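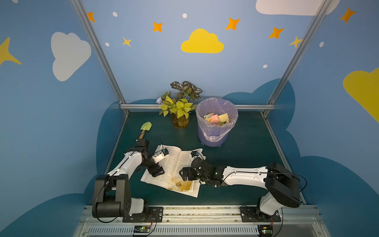
Jun 16, 2021
Control software log, two-arm cell, Broden workshop

Purpose of the day's work: to find the source of the late grip command on the left arm, to repeat the timing runs with the new message queue, and to decide whether the change may be merged before the September release.

The fault was first noted last week during the desk-clearing task. The planner issued a close command to the left gripper on the shovel handle, and the command reached the controller after the arm had already begun its next move. The log showed the two messages in the correct order at the planner and in the wrong order at the controller. The right arm did not show the fault in any of the recorded runs.

Morning. The two controllers were compared line by line. Both run the same build, but the left one was still reading its settings from the old file kept from the Fukden trials. In that file the gripper messages are given a lower priority than the joint targets. The joint targets are sent every 4 ms, and when the planner writes a long path in one block the gripper message waits behind all of it. The settings file was replaced and the old one moved to the archive folder. It has not been deleted, as the Fukden plots depend on it.

With the settings corrected, the order of messages was right in 30 runs out of 30. The delay between planner and controller was still longer than it should be on the left side. The cause was traced to the wrist image stream. Each wrist camera publishes on the same thread as the arm state, and the left process was also writing every frame to disk. Disk writing was moved to a separate process, and the delay then matched the right side to within the error of the clock.

Note for anyone repeating this: the clock on the logging machine must be synchronised before the first run and checked again after the last. Two sets were discarded last week for want of this check.

Afternoon. Work moved to perception. The segmentation model was run on the desk-clearing layout with the book open on the green top and the crumpled scraps heaped at the lower edge of the pages. The following points are recorded.

The white scraps are still merged with the page in a good share of the frames. The yellow scraps are separated well. The model appears to rely on colour far more than on shape, and printed text under a scrap makes matters worse - the mask tends to follow the lines of characters outwards. Lowering the threshold recovers the white pieces but brings in parts of the page, and the planner then tries to sweep an area where there is nothing to collect.

The bin is found reliably. The scraps already inside it are also found, and are reported as targets. This was known. The present rule discards any target whose centre falls inside the bin outline, but the outline is drawn from the rim and the liner is translucent, so that pieces seen through the liner are sometimes kept. The rule will be rewritten to use the bin volume in the base frame of the cell in place of the image outline.

The painted stars and clouds on the wall gave false detections in the fixed camera view only. A yellow star was reported as a scrap on several occasions. The workspace limits reject these before planning, so there is no risk to the arms, but each one costs time in the depth lookup. A mask of the wall region has been added to the fixed camera settings. It should be redrawn whenever that camera is moved.

The planner. The sweep motion requires the right gripper to keep the page down while the left brings the shovel across. In the present code these are two separate skills joined by a wait, and the wait is a fixed 500 ms. It is proposed to replace it with a contact condition taken from the right arm's joint currents. A first version was written this afternoon and tested in simulation only. It triggers correctly on a flat surface. On the curved part of a page near the spine it triggers early, and a second threshold will be needed there.

The tool frame for the shovel was also reviewed. The offset in use was measured by hand and belongs to an earlier grip position further along the handle. The blade tip in the planner's model does not agree with the blade tip in the depth data. Until the offset is measured again, sweep heights should be treated as unreliable and the lower limit left where it is.

Software state at close: queue change on the branch "dreltitcombe", build 3347. Settings file committed. Disk writer committed. Contact condition not committed. Path buffer limit raised to 4000 points on both arms, to be kept under review.

Outstanding:
- measure the shovel offset at the present grip and update the tool file
- rewrite the bin rule in base coordinates
- collect more labelled frames of white scraps on printed pages
- second contact threshold near the spine
- send the timing plots to Þrastardóttir with the note on the old settings file

The queue change may be merged once the timing runs have been repeated with both wrist streams at full rate. The contact condition is to remain in simulation until the tool offset has been corrected.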